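Storage notes: basket sizing on the Dukau shelving

The Dukau units in the supply room were re-spaced in April. Clear height between shelves is now 26 cm on all bays except the lowest, which stays open for cartons. Baskets taller than the clear height should go back to the Nkuna site with the next transfer.

Labels follow the Undness scheme: bay letter, shelf number, then item code. Old labels with the item code first will not match the stock list and need to be replaced. Print on the 2-inch roll. The wider roll jams at the cutter.

Small parts packs are capped at 125 per basket. Above that, the bottom layer gets crushed and the count at reorder is unreliable. Envelopes and folded forms have no cap but should be stored on edge.

The reorder point for forms is 144. Enter it in Prulto under the shelf record. The item record is overwritten at each sync.

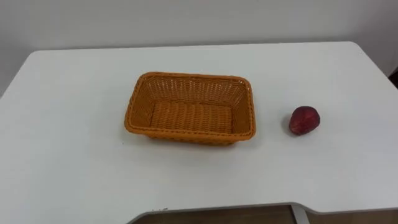
Riaan Visser writes that the cap works for small parts but is too high for the metal clips, which make a full basket too heavy to lift down from the top shelf, and asks for a separate limit by weight.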